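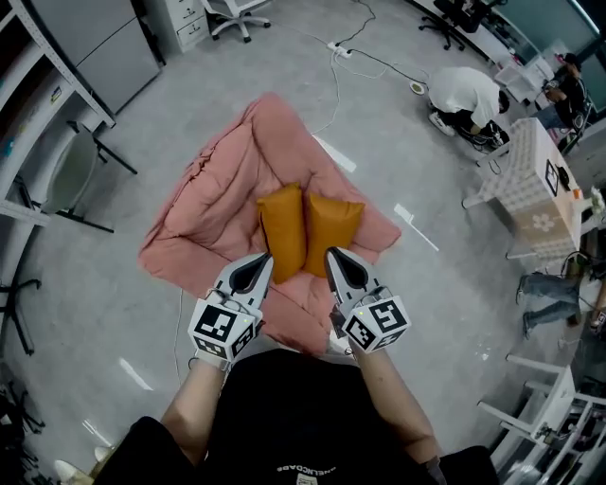

Two grippers, two cushions and one pink blanket on the floor at Ollon. 15/10/2019

1/ I've been meaning to write about this for ages, so settle in! My job at the moment is showing a robot how to handle soft things, and I do it by hand. I hold a gripper in each fist, do the chore myself, and the recording is the lesson.

2/ The marker cubes on the grippers are how we follow where each hand goes. You stop noticing them after a while, though I still bump them together when I reach across myself – sorry, left cube.

3/ The task is called Liltau (no idea, it was called that when I came). Pick up a cushion, set it down by its neighbor, then pull the blanket over both. One take is 12 seconds if I don't dawdle, and I do like to dawdle.

4/ Blankets are lovely and they are also awful. A cushion mostly stays where you put it. A blanket folds a new way every single time, so I crumple it up again between takes and we keep the odd ones too. Of my last 7 takes I threw out two, both for letting go too early.

5/ My knees would like it known that the floor is concrete. I've ordered a gardening pad, and if anybody has one they love, please tell me which! Next up is pillowcases, and I'm already a bit nervous about the corners.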